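The laundry team at Kukbridge

By half past three on a Monday the robotics room at Kukbridge is already loud. Someone is hunting for a hex key, someone else is eating chips over a keyboard, and Yeshi Ejigu is sitting cross-legged on the carpet, smoothing out a footy jumper for what she reckons is the hundredth time this term.

Yeshi is in Year 11 and captains the club's folding team. Their job is to get a pair of robot arms to fold sports clothes, and they've been at it since the first week of term. I'd asked for twenty minutes with her. I ended up staying until the lights went off.

"Everyone thinks we'd be building something that fights," she says. "I did too! Then our teacher put a singlet on the floor and said, right, get the arms to fold that. We all laughed. We weren't laughing by the end of the week."

The trouble with cloth, she explains, is that it never sits the same way twice. A block is a block wherever you put it. A jersey bunches and slides, and hides its own corners underneath itself. "You go to pick up the shoulder and you've picked up the shoulder and half the back as well. Or you get one layer when you wanted two."

The team teaches the arms by steering them through the fold by hand, over and over, and saving every attempt. They have 271 saved so far. Yeshi went back through them over the holidays and threw out the messy ones, which left 156 she was happy to train on. I asked if it hurt to lose that many.

"A bit, yeah. Some of them were mine." She grins. "But you could see the difference straight away. It stopped doing this weird little pat on the sleeve that one of us kept doing without noticing. It had learned our bad habits – that was my favourite day of the whole project, I think."

They practise on whatever people bring from home. Basketball tops are popular because they're slippery and have big armholes, and because half the club plays. Yeshi likes anything with a contrasting trim, as it's easier for her to line up the grippers when she's driving. T-shirts come next, then hoodies, which she talks about the way other people talk about exams.

In August they take the arms to the schools' challenge at Sandton. Each team gets 3 garments it hasn't seen before and has to fold them on the floor, with marks for neatness as well as time. The strongest side is from Pranden, who won last year and whose best fold took 119 seconds. Yeshi knows that number by heart.

"We're slower than that," she says cheerfully. "Heaps slower. But ours are neat! I'd sooner have a neat one and lose, though don't tell the others I said so."

She has learned a fair bit she didn't expect to. How to label a cable. How to read somebody else's code without getting cross. How to give up the controls when your turn is over, even if you were about to get it right. Her hands are steadier too, and she says driving both arms together felt like rubbing your tummy and patting your head for the first month, then one afternoon it just didn't.

Before I leave she wants me to have a go. I manage to grab a shoulder, drop it, and grab my own other gripper. The whole room cheers anyway.

"That's better than my first one," Yeshi says, and she's already kneeling down to flatten the jersey out again. Next term she'd like to try two people driving, one on each arm, and she has a colour in mind for the team shirts, which they will of course be folding. 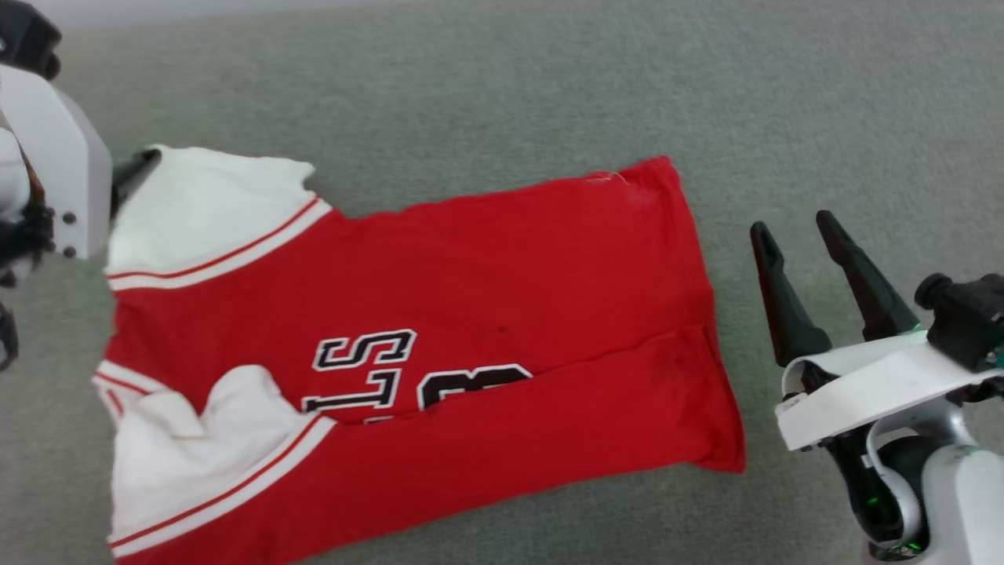

New members are welcome at any point in the term, and you don't need to have coded before. Yeshi hadn't. She'd only ask that you bring along something of your own to fold, and that it isn't a fitted sheet.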